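Visitors get their hands on the grippers at Plikcombe open day

Anyone who walked up the stairs at Astetach on Monday afternoon was met first by the smell of coffee and then, almost at once, by Leonora Dizon with a clipboard and a very full list of names. The company, which has its workroom on the upper floor of a brick building in Plikcombe, had opened its doors for the afternoon so that neighbors, students and a good number of parents could see how robots are taught to handle ordinary things.

The people of Plikcombe seem to have been curious for quite a while, judging by the turnout. By closing time 97 visitors had signed in, and several of them stayed well past the end of their own tour.

The heart of the visit was the hand-held gripper, a tool that a person holds and works while cameras record what it does. Sivaprasad Rai, who leads the recording team, gave the first talk at two o'clock and kept it short, as he wanted most of the time to go to the tables. The team picks everyday jobs, he said, the sort of thing you do at home without giving it a thought, and repeats them with small changes until there is enough for a robot to learn from. Their present collection stands at 3,916 recordings, and the goal for the year had been 3,000, so there was a bit of quiet pride in the room when he mentioned it.
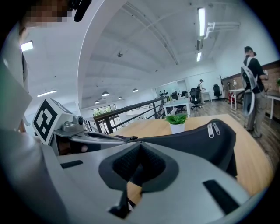
The tip of a gripper meets a black zippered case on one of the wood-topped tables.

Bags and cases got a lot of attention during the afternoon. A hard box keeps its shape wherever you take hold of it, Rai explained, but fabric gives and folds, and a zipper pull is a very small thing to find and hold. One boy in the second group asked whether a robot could pack for summer camp, and was told that it would probably forget his socks too.

Pouran Kordestani, who teaches shop class at the Van Wijk school, came with her older students and said she was glad they could see the slow side of the work. "They watch the finished clips at home and think it all happens by magic," she said. "Today they saw somebody do one small thing over and over, with a great deal of care, and I think that will stay with them longer."

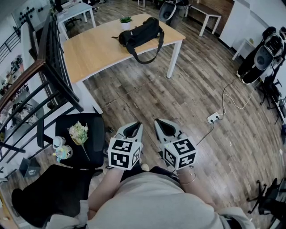 One gripper in each hand, with a duffel bag waiting on the table ahead.

Two-handed work was the subject of the second talk, given by Krum Zupan. He pointed out the white cubes with their black square patterns, which help the software work out where each tool is and which way it is turned – and he asked people, very politely, to keep their thumbs off them. Using both hands together is harder than it looks, he said, and new members of the team practice for several days before their recordings are kept.

Hilkka Lappalainen, a retired seamstress who lives two streets away, had come mostly to keep her grandson company and ended up asking more questions than he did. She would like to see the machines try a buttonhole.

Astetach plans another open afternoon in March, with Hasico joining to show its own work on sorting and shelving. Places are free but should be booked ahead at the front desk.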